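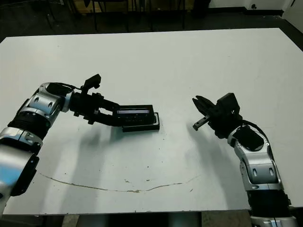
Packing Small Goods, Unit 2: Boxes and Trays
Mombridge Trade Program, 10/25/25

A small rigid box usually has three parts: the base, the lid and some kind of tray. The tray holds the item still. The lid should slide down slowly under its own weight. If it drops, the fit is too loose – write that on the sheet.

Check the tray before anything goes into it. Look at the corners first, then the walls.
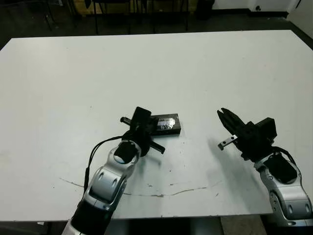
Which way should the label face during packing?
Toward the packer, right side up. Turn the base to match before closing the lid.

Keep the work surface clear apart from the box you are on. The Plilesero exercise uses 200 boxes per group, and unfinished ones go back on the cart.

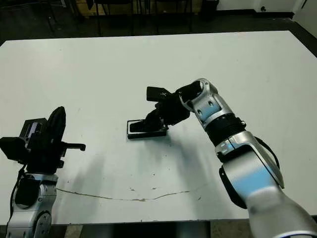

Carol Haldane

Lay open parts flat. A thin rim bends easily if it is picked up by one corner, so hold it on two opposite sides. Phones go in last, screen up, with the film still on. In the May run, 371 boxes were reopened out of 2,087, mostly for trays set in backward.

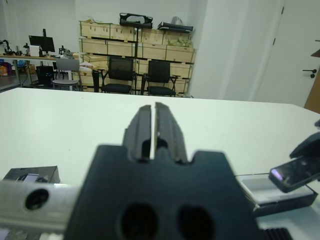
For next class

Read the Trarnton sheet on lid fit. Bring one empty phone box from home, with its tray if you still have it, and measure the inside depth with and without the tray.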